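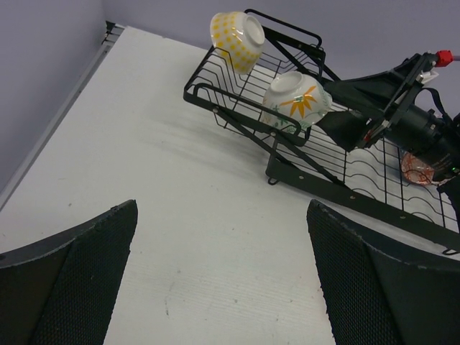 Where Does the Water Go When Dishes Dry?

You wash a plate, stand it in the rack and go off to bed. In the morning the plate is dry. Some of the water dripped off the edge, and you might find a small puddle on the counter. The rest went into the air. This is called evaporation.

Water is made of tiny bits called molecules. They are much too small to see, even with a school microscope. In a drop of water the molecules are always moving. They bump into each other and pull on each other, and the pulling is what holds the drop together.

Some molecules move faster than others. If a fast one is near the top of the drop, it can break away and float off. Then another one goes, and another. When they have all gone, the drop has gone too. The water in the air is now a gas called water vapor. You can't see it, but it is in the room with you right now.

Does water have to boil first? No. Water boils at 212 degrees Fahrenheit, but it evaporates at much lower temperatures. Puddles dry up on cool days – they just take longer.
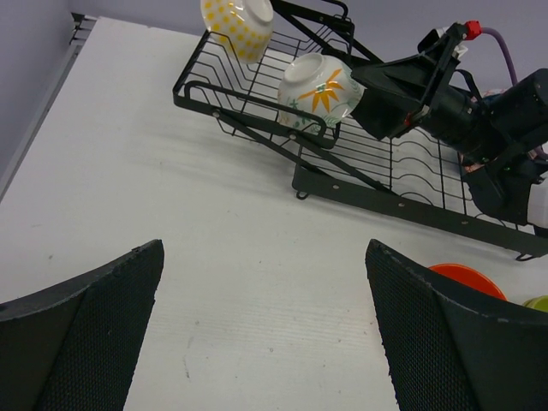 Photo: Darcy Hapeta

Bowls are usually put in a rack upside down or on a slant. Gravity pulls the water to the rim, where it can drip off. If you leave a bowl the right way up, the water runs to the bottom and sits there in a little pool. A pool has less surface touching the air than the same water spread out thin, so it takes longer to dry.

Three things make water evaporate faster:

Heat. Warm molecules move faster, so more of them get away.
Moving air. A breeze carries the vapor off and brings in drier air.
Dry air. On a muggy day the air already holds a lot of vapor, and drying is slow.

Why do plastic bowls often stay wet longer than china ones? China holds more heat from the hot dishwater, and that heat helps dry it. Water also tends to bead up on plastic in fat drops instead of spreading out.
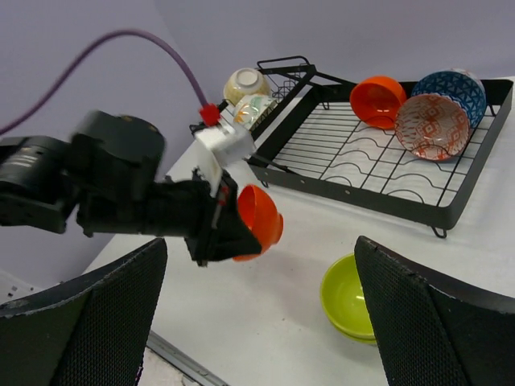

An orange bowl and a black dish rack.

Try it yourself

You need two saucers that are the same, a teaspoon and some water. Put one teaspoon of water in each saucer. Set one on a sunny windowsill and the other in a shady corner. Look at them every hour and write down what you see. Which one dries first?

Next time, try a saucer and a narrow cup, side by side in the same spot.

Words to know

Evaporation: when a liquid turns into a gas at its surface.
Molecule: a very tiny bit of a substance.
Water vapor: water in the form of a gas.

Written by Merle Bright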